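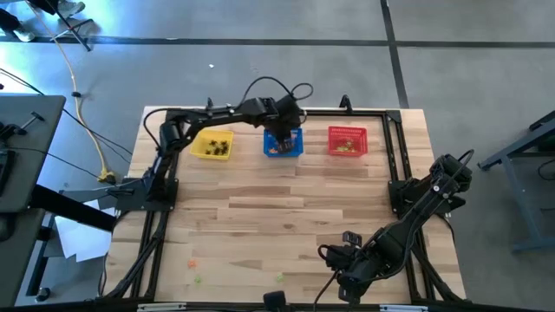 The Hendero two-finger gripper is sold as a drop-in replacement for the stock jaw on small desktop arms, and we fitted a pair in March to compare against the Sternov units we had been running. The task was sorting small toys into baskets by colour, with one arm on each side of the table. Orange goes in the blue basket and light green in the red one, so the left arm has the awkward job: its forearm has to run out nearly level and the wrist turn straight down over the middle basket. The black spider-like pieces in the yellow basket are a better test of fingertip shape than anything with a flat side.

Grip on small parts is good. Over 2341 attempts the Hendero pair dropped fewer pieces than the Sternov pair, and most of the failures were double picks. Closing speed is slower - noticeably so below half stroke.

Cable exit is the weak point. The lead leaves at the top of the wrist and needs a generous loop, which Shadi Daher had to re-route twice before it stopped pulling at full roll. The Sternov lead is shorter and better clamped.

Setup with the Atier controller took 9 minutes per arm. Firmware 1102 is required; earlier versions report the wrong jaw position after a restart.

Score: 8 out of 10. Spare fingertips are sold in pairs only.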